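Chapter 7
Demonstrations Without the Robot

What this chapter covers
7.1 The promise of hand-held collection
7.2 What the Dumik result does and does not show
7.3 Counting homes, counting episodes
7.4 The gap between a wrist and an arm
7.5 Reading a results table with suspicion

Chapter 6 ended with a complaint. Teleoperation gives clean data, but it ties the person collecting it to a robot that is expensive, slow and bolted down in a lab. If you want a policy that can pick things up in a stranger's kitchen, you need data from many strangers' kitchens, and nobody is going to wheel an arm up that many flights of stairs.

The usual answer is to leave the robot behind. A person holds a gripper with the same fingers the robot will use, a wide-angle camera records what the fingers do, and software works out afterward how the hand moved through the room. The policy is then trained on pairs of images and motions, as if a robot had made them. Papers in this line of work tend to describe the method as cheap, fast and natural. The first two claims can be checked, and later in the chapter we will check them. The third deserves a harder look than it usually gets.

Take the Dumik study, which we will use as a running case. The authors collected 900 demonstrations of household pick-and-place in 11 homes, trained one policy on all of them, and tested it on a fixed arm in a home the policy had never seen. They ran 134 test trials and reported that the policy did well enough to be called general. That word has been repeated in nearly every paper that cites the work. Before you repeat it too, ask what it would take for it to be false.

Start with the homes. Demonstrations recorded in one living room on one afternoon share the same floor, the same light and often the same few objects. They are not independent samples of anything you care about. For the question "Will this work in a new home?" the sample size is much closer to 11 than to 900, and the test set, for all its trials, has a sample size of one. The confidence interval printed in the Dumik paper treats every trial as a separate draw. Section 7.3 works through the same numbers with trials grouped by home, and the interval that comes out is too wide to support much of the abstract.

Next, consider who is holding the gripper. People are very good at making up for a bad tool. They lean in, shift their weight and change their grip halfway through a reach without noticing. The recording keeps the path of the fingers and loses most of the effort that made the path possible. A fixed arm asked to follow it may run into a joint limit or its own base. The Skelau team handled this by throwing out any demonstration their arm could not reproduce, which is sensible, but they gave the success rate only for what was left.

Then there is the room itself. Lab tables flatter everyone. On a living room floor the objects are low, the surfaces change from soft to shiny within a step, and sunlight through a window can wash out part of the view. Camera tracking that works well over a table with printed markers can drift over a plain rug. When it drifts, the recorded motion is wrong even though the video looks fine.

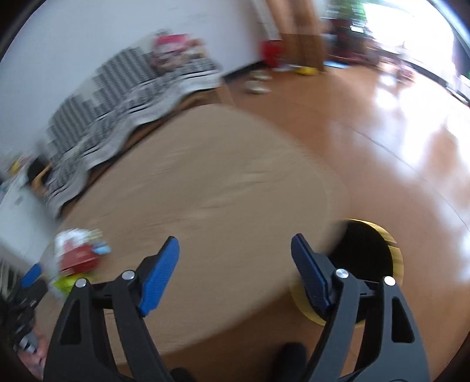 Drift of this kind is hard to catch by eye, and most papers give it one sentence. Ezzat, the tracking package used in several of the exercises, will mark an episode as failed when it loses its position outright. It says nothing about an episode that is off by a finger's width from start to finish — and a finger's width is plenty to miss a cup handle.

None of this means the method is worthless. Jelleo, the small dataset supplied with this book, was collected by hand, and you will train a working policy on it in Exercise 7.9. You will also be asked to break that policy, and to write down how long it took you.

Before going on, you should be comfortable with behavior cloning (Chapter 4) and with camera calibration (Chapter 5). Readers who skipped the part of Chapter 5 on lens distortion should go back for it now. Section 7.4 uses it on the first page.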